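Home | Current Issue | Materials | Bench Notes | Back Issues | Subscribe

Print this article | E-mail this article

Ink on the Surface, Dye in the Fiber

How printed cloth gets its color, and why two panels that look alike in the shop can look very different after a few years of use

By Florencia Bravo

A printed textile is a layered object, although it rarely looks like one. There is a base cloth, a preparation on the cloth, a colorant, and in most cases a binder or a fixing step that holds the colorant in place. Buyers tend to judge the image. The image is the least durable part of the system, and its life is set almost entirely by the other parts.

Two families of colorant account for most decorative cloth. Pigments are insoluble particles that sit on the yarn and are glued there by a polymer binder. Dyes are soluble and enter the fiber, where they are held by chemical bonds, by physical entrapment, or by both. The distinction matters at the washtub, on a sunny wall, and anywhere the cloth will be rubbed.

Pigment printing is the simpler process. The ink is laid down, dried, and cured with heat so the binder crosslinks. No steaming is needed and no wash-off follows. It works on cotton, linen, polyester, and blends of these, which makes it attractive to a shop that takes in whatever cloth its customers choose. The cost is a slightly stiffer hand, most noticeable in dark solids, and modest resistance to wet rubbing. An undercured pigment print looks perfect on the day it is made. It fails at the first wash.

Reactive dyes bond directly with cellulose. The cloth must be padded beforehand with alkali, urea, and a thickener, then printed, steamed in saturated steam, and washed until the unfixed dye is gone. The result is soft and bright and stands up well to laundering. The process uses a good deal of water, and the wash-off is the step most often shortened when an order is late. Residual dye then migrates, usually from a dark area into an adjoining light one.

Dispersed dyes are used for polyester. In the transfer version, the image is printed on coated paper, and a heated press turns the dye to vapor, which passes into the softened fiber. Blacks on cotton-rich blends come out gray by this route, since the cotton takes up almost nothing.

Nipon Kaewkla ran the finishing room at Bomasmont before moving to the Sandoval studio, where he now sets up files and checks strike-offs. He keeps a rack of test strips for every cloth the studio buys, each strip carrying the same color chart. "The same file on 3 cloths is 3 different pictures," he said. "People send me one number for a blue and want to know if it will match. Match on what?"

Night paintings are the hard case. A reproduction dominated by dark blue puts a heavy ink load over most of the cloth, and the small light areas have to stay clean next to it. Yellow placed against deep blue will turn green at the boundary if the ink spreads before it dries. Preparation controls this more than the printer does. A cloth with too little thickener wicks along the yarns, and the loss shows first in fine strokes.

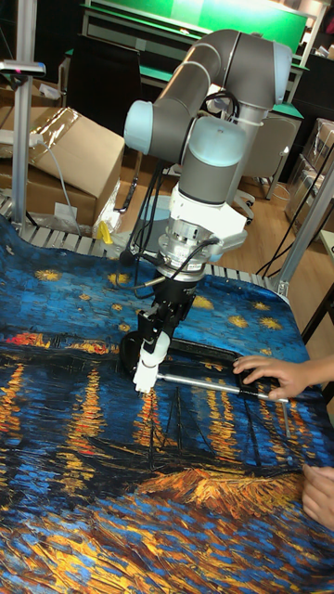
Van Gogh's night painting of stars above a river, reproduced on cloth.

Brushwork presents a separate problem. Thick paint is read by the eye partly through its shadows, and a flat print can only copy the shadows as they fell on the day of photography. If the print is then lit from the opposite side, the strokes seem to lie in hollows. Kaewkla reduces local contrast slightly in such files, a correction that customers do not notice and occasionally complain about when it is left out.

Scale is also a factor. Enlarging a picture spreads the available detail over more yarns, while the weave stays the same size. On a coarse plain weave, reduction is the greater risk: a thin line that falls between yarns breaks into dashes. A tight sateen holds the line but shows every crease.

Lightfastness is graded against a set of blue wool references, exposed alongside the sample. The grades rise in steps that are far from even, and a difference of 2 grades can separate a curtain from a cushion cover. Pigments generally do best here. Reactive turquoises and some dispersed reds do poorly, particularly in pale tints, where there is little colorant to lose.

Rub resistance is tested dry and wet with a white cotton square under a fixed load. The staining on the square is compared with a gray scale. A table cover, which is leaned on, slid across, and wiped, should be judged on the wet figure. Catalogs commonly print the dry one.

The Oresar mill, which supplies prepared cotton to several small printers, changed its padding recipe in October, cutting urea and raising the thickener. Rolley, a two-room shop that prints mainly scarves, reported sharper outlines and a weaker black. Its remedy was 20 percent more ink in the black channel and a longer steam. Sandoval left its profiles alone and reprinted its charts before deciding anything. Both are defensible. The second wastes less cloth.

For the buyer, the questions are short. Ask what the base cloth is, by fiber content. Ask which colorant was used. A seller who cannot answer the second can still be tested with a damp white handkerchief and firm pressure on a dark area at the hem. Light staining is normal in a pigment print. Heavy staining means poor curing or poor washing, and a second wash at home will correct only the latter.

Wash pigment prints inside out, in cool water, without bleach. Reactive prints tolerate warm water but should be taken out of the machine promptly, as a wet dark area folded against a pale one will mark it. Iron both from the back. Store long panels rolled, face outward, on a tube covered with unbleached tissue.

Print this article | E-mail this article

Contact the editors | Copyright, all rights reserved | Back to top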